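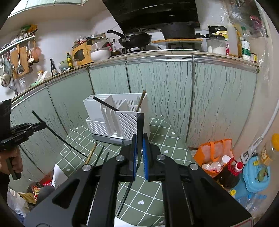
Pourquoi Gritmont verse-t-elle un dividende exceptionnel au lieu de garder l'argent de la vente d'Orkard ?

Parce que la dette est déjà remboursée et que le conseil n'a pas trouvé d'acquisition au bon prix. Sur les 643 millions d'euros encaissés, 173 reviennent aux actionnaires.

(Respirer, laisser la diapositive un moment. Remercier encore la salle d'être venue si nombreuse, ça fait vraiment plaisir !)

Reprendre ensuite le calendrier, tranquillement, car c'est là que les petits porteurs se perdent – et je les comprends, je m'y suis perdu moi aussi la première fois. Le vote a lieu en juillet, le paiement suit dans les 18 jours. Ceux qui détiennent leurs titres par Brito n'ont aucune démarche à faire.

Dire un mot de Basesska, la filiale conservée : six entrepôts, des loyers réguliers, rien de très spectaculaire, mais on y tient. Si quelqu'un demande la fiscalité, renvoyer à la note distribuée à l'entrée.

Passer à la diapositive suivante, sur le cours après détachement.

Rechercher sur le site OK

12 partages · 3 commentaires

Contact | © Tous droits réservés | Haut de page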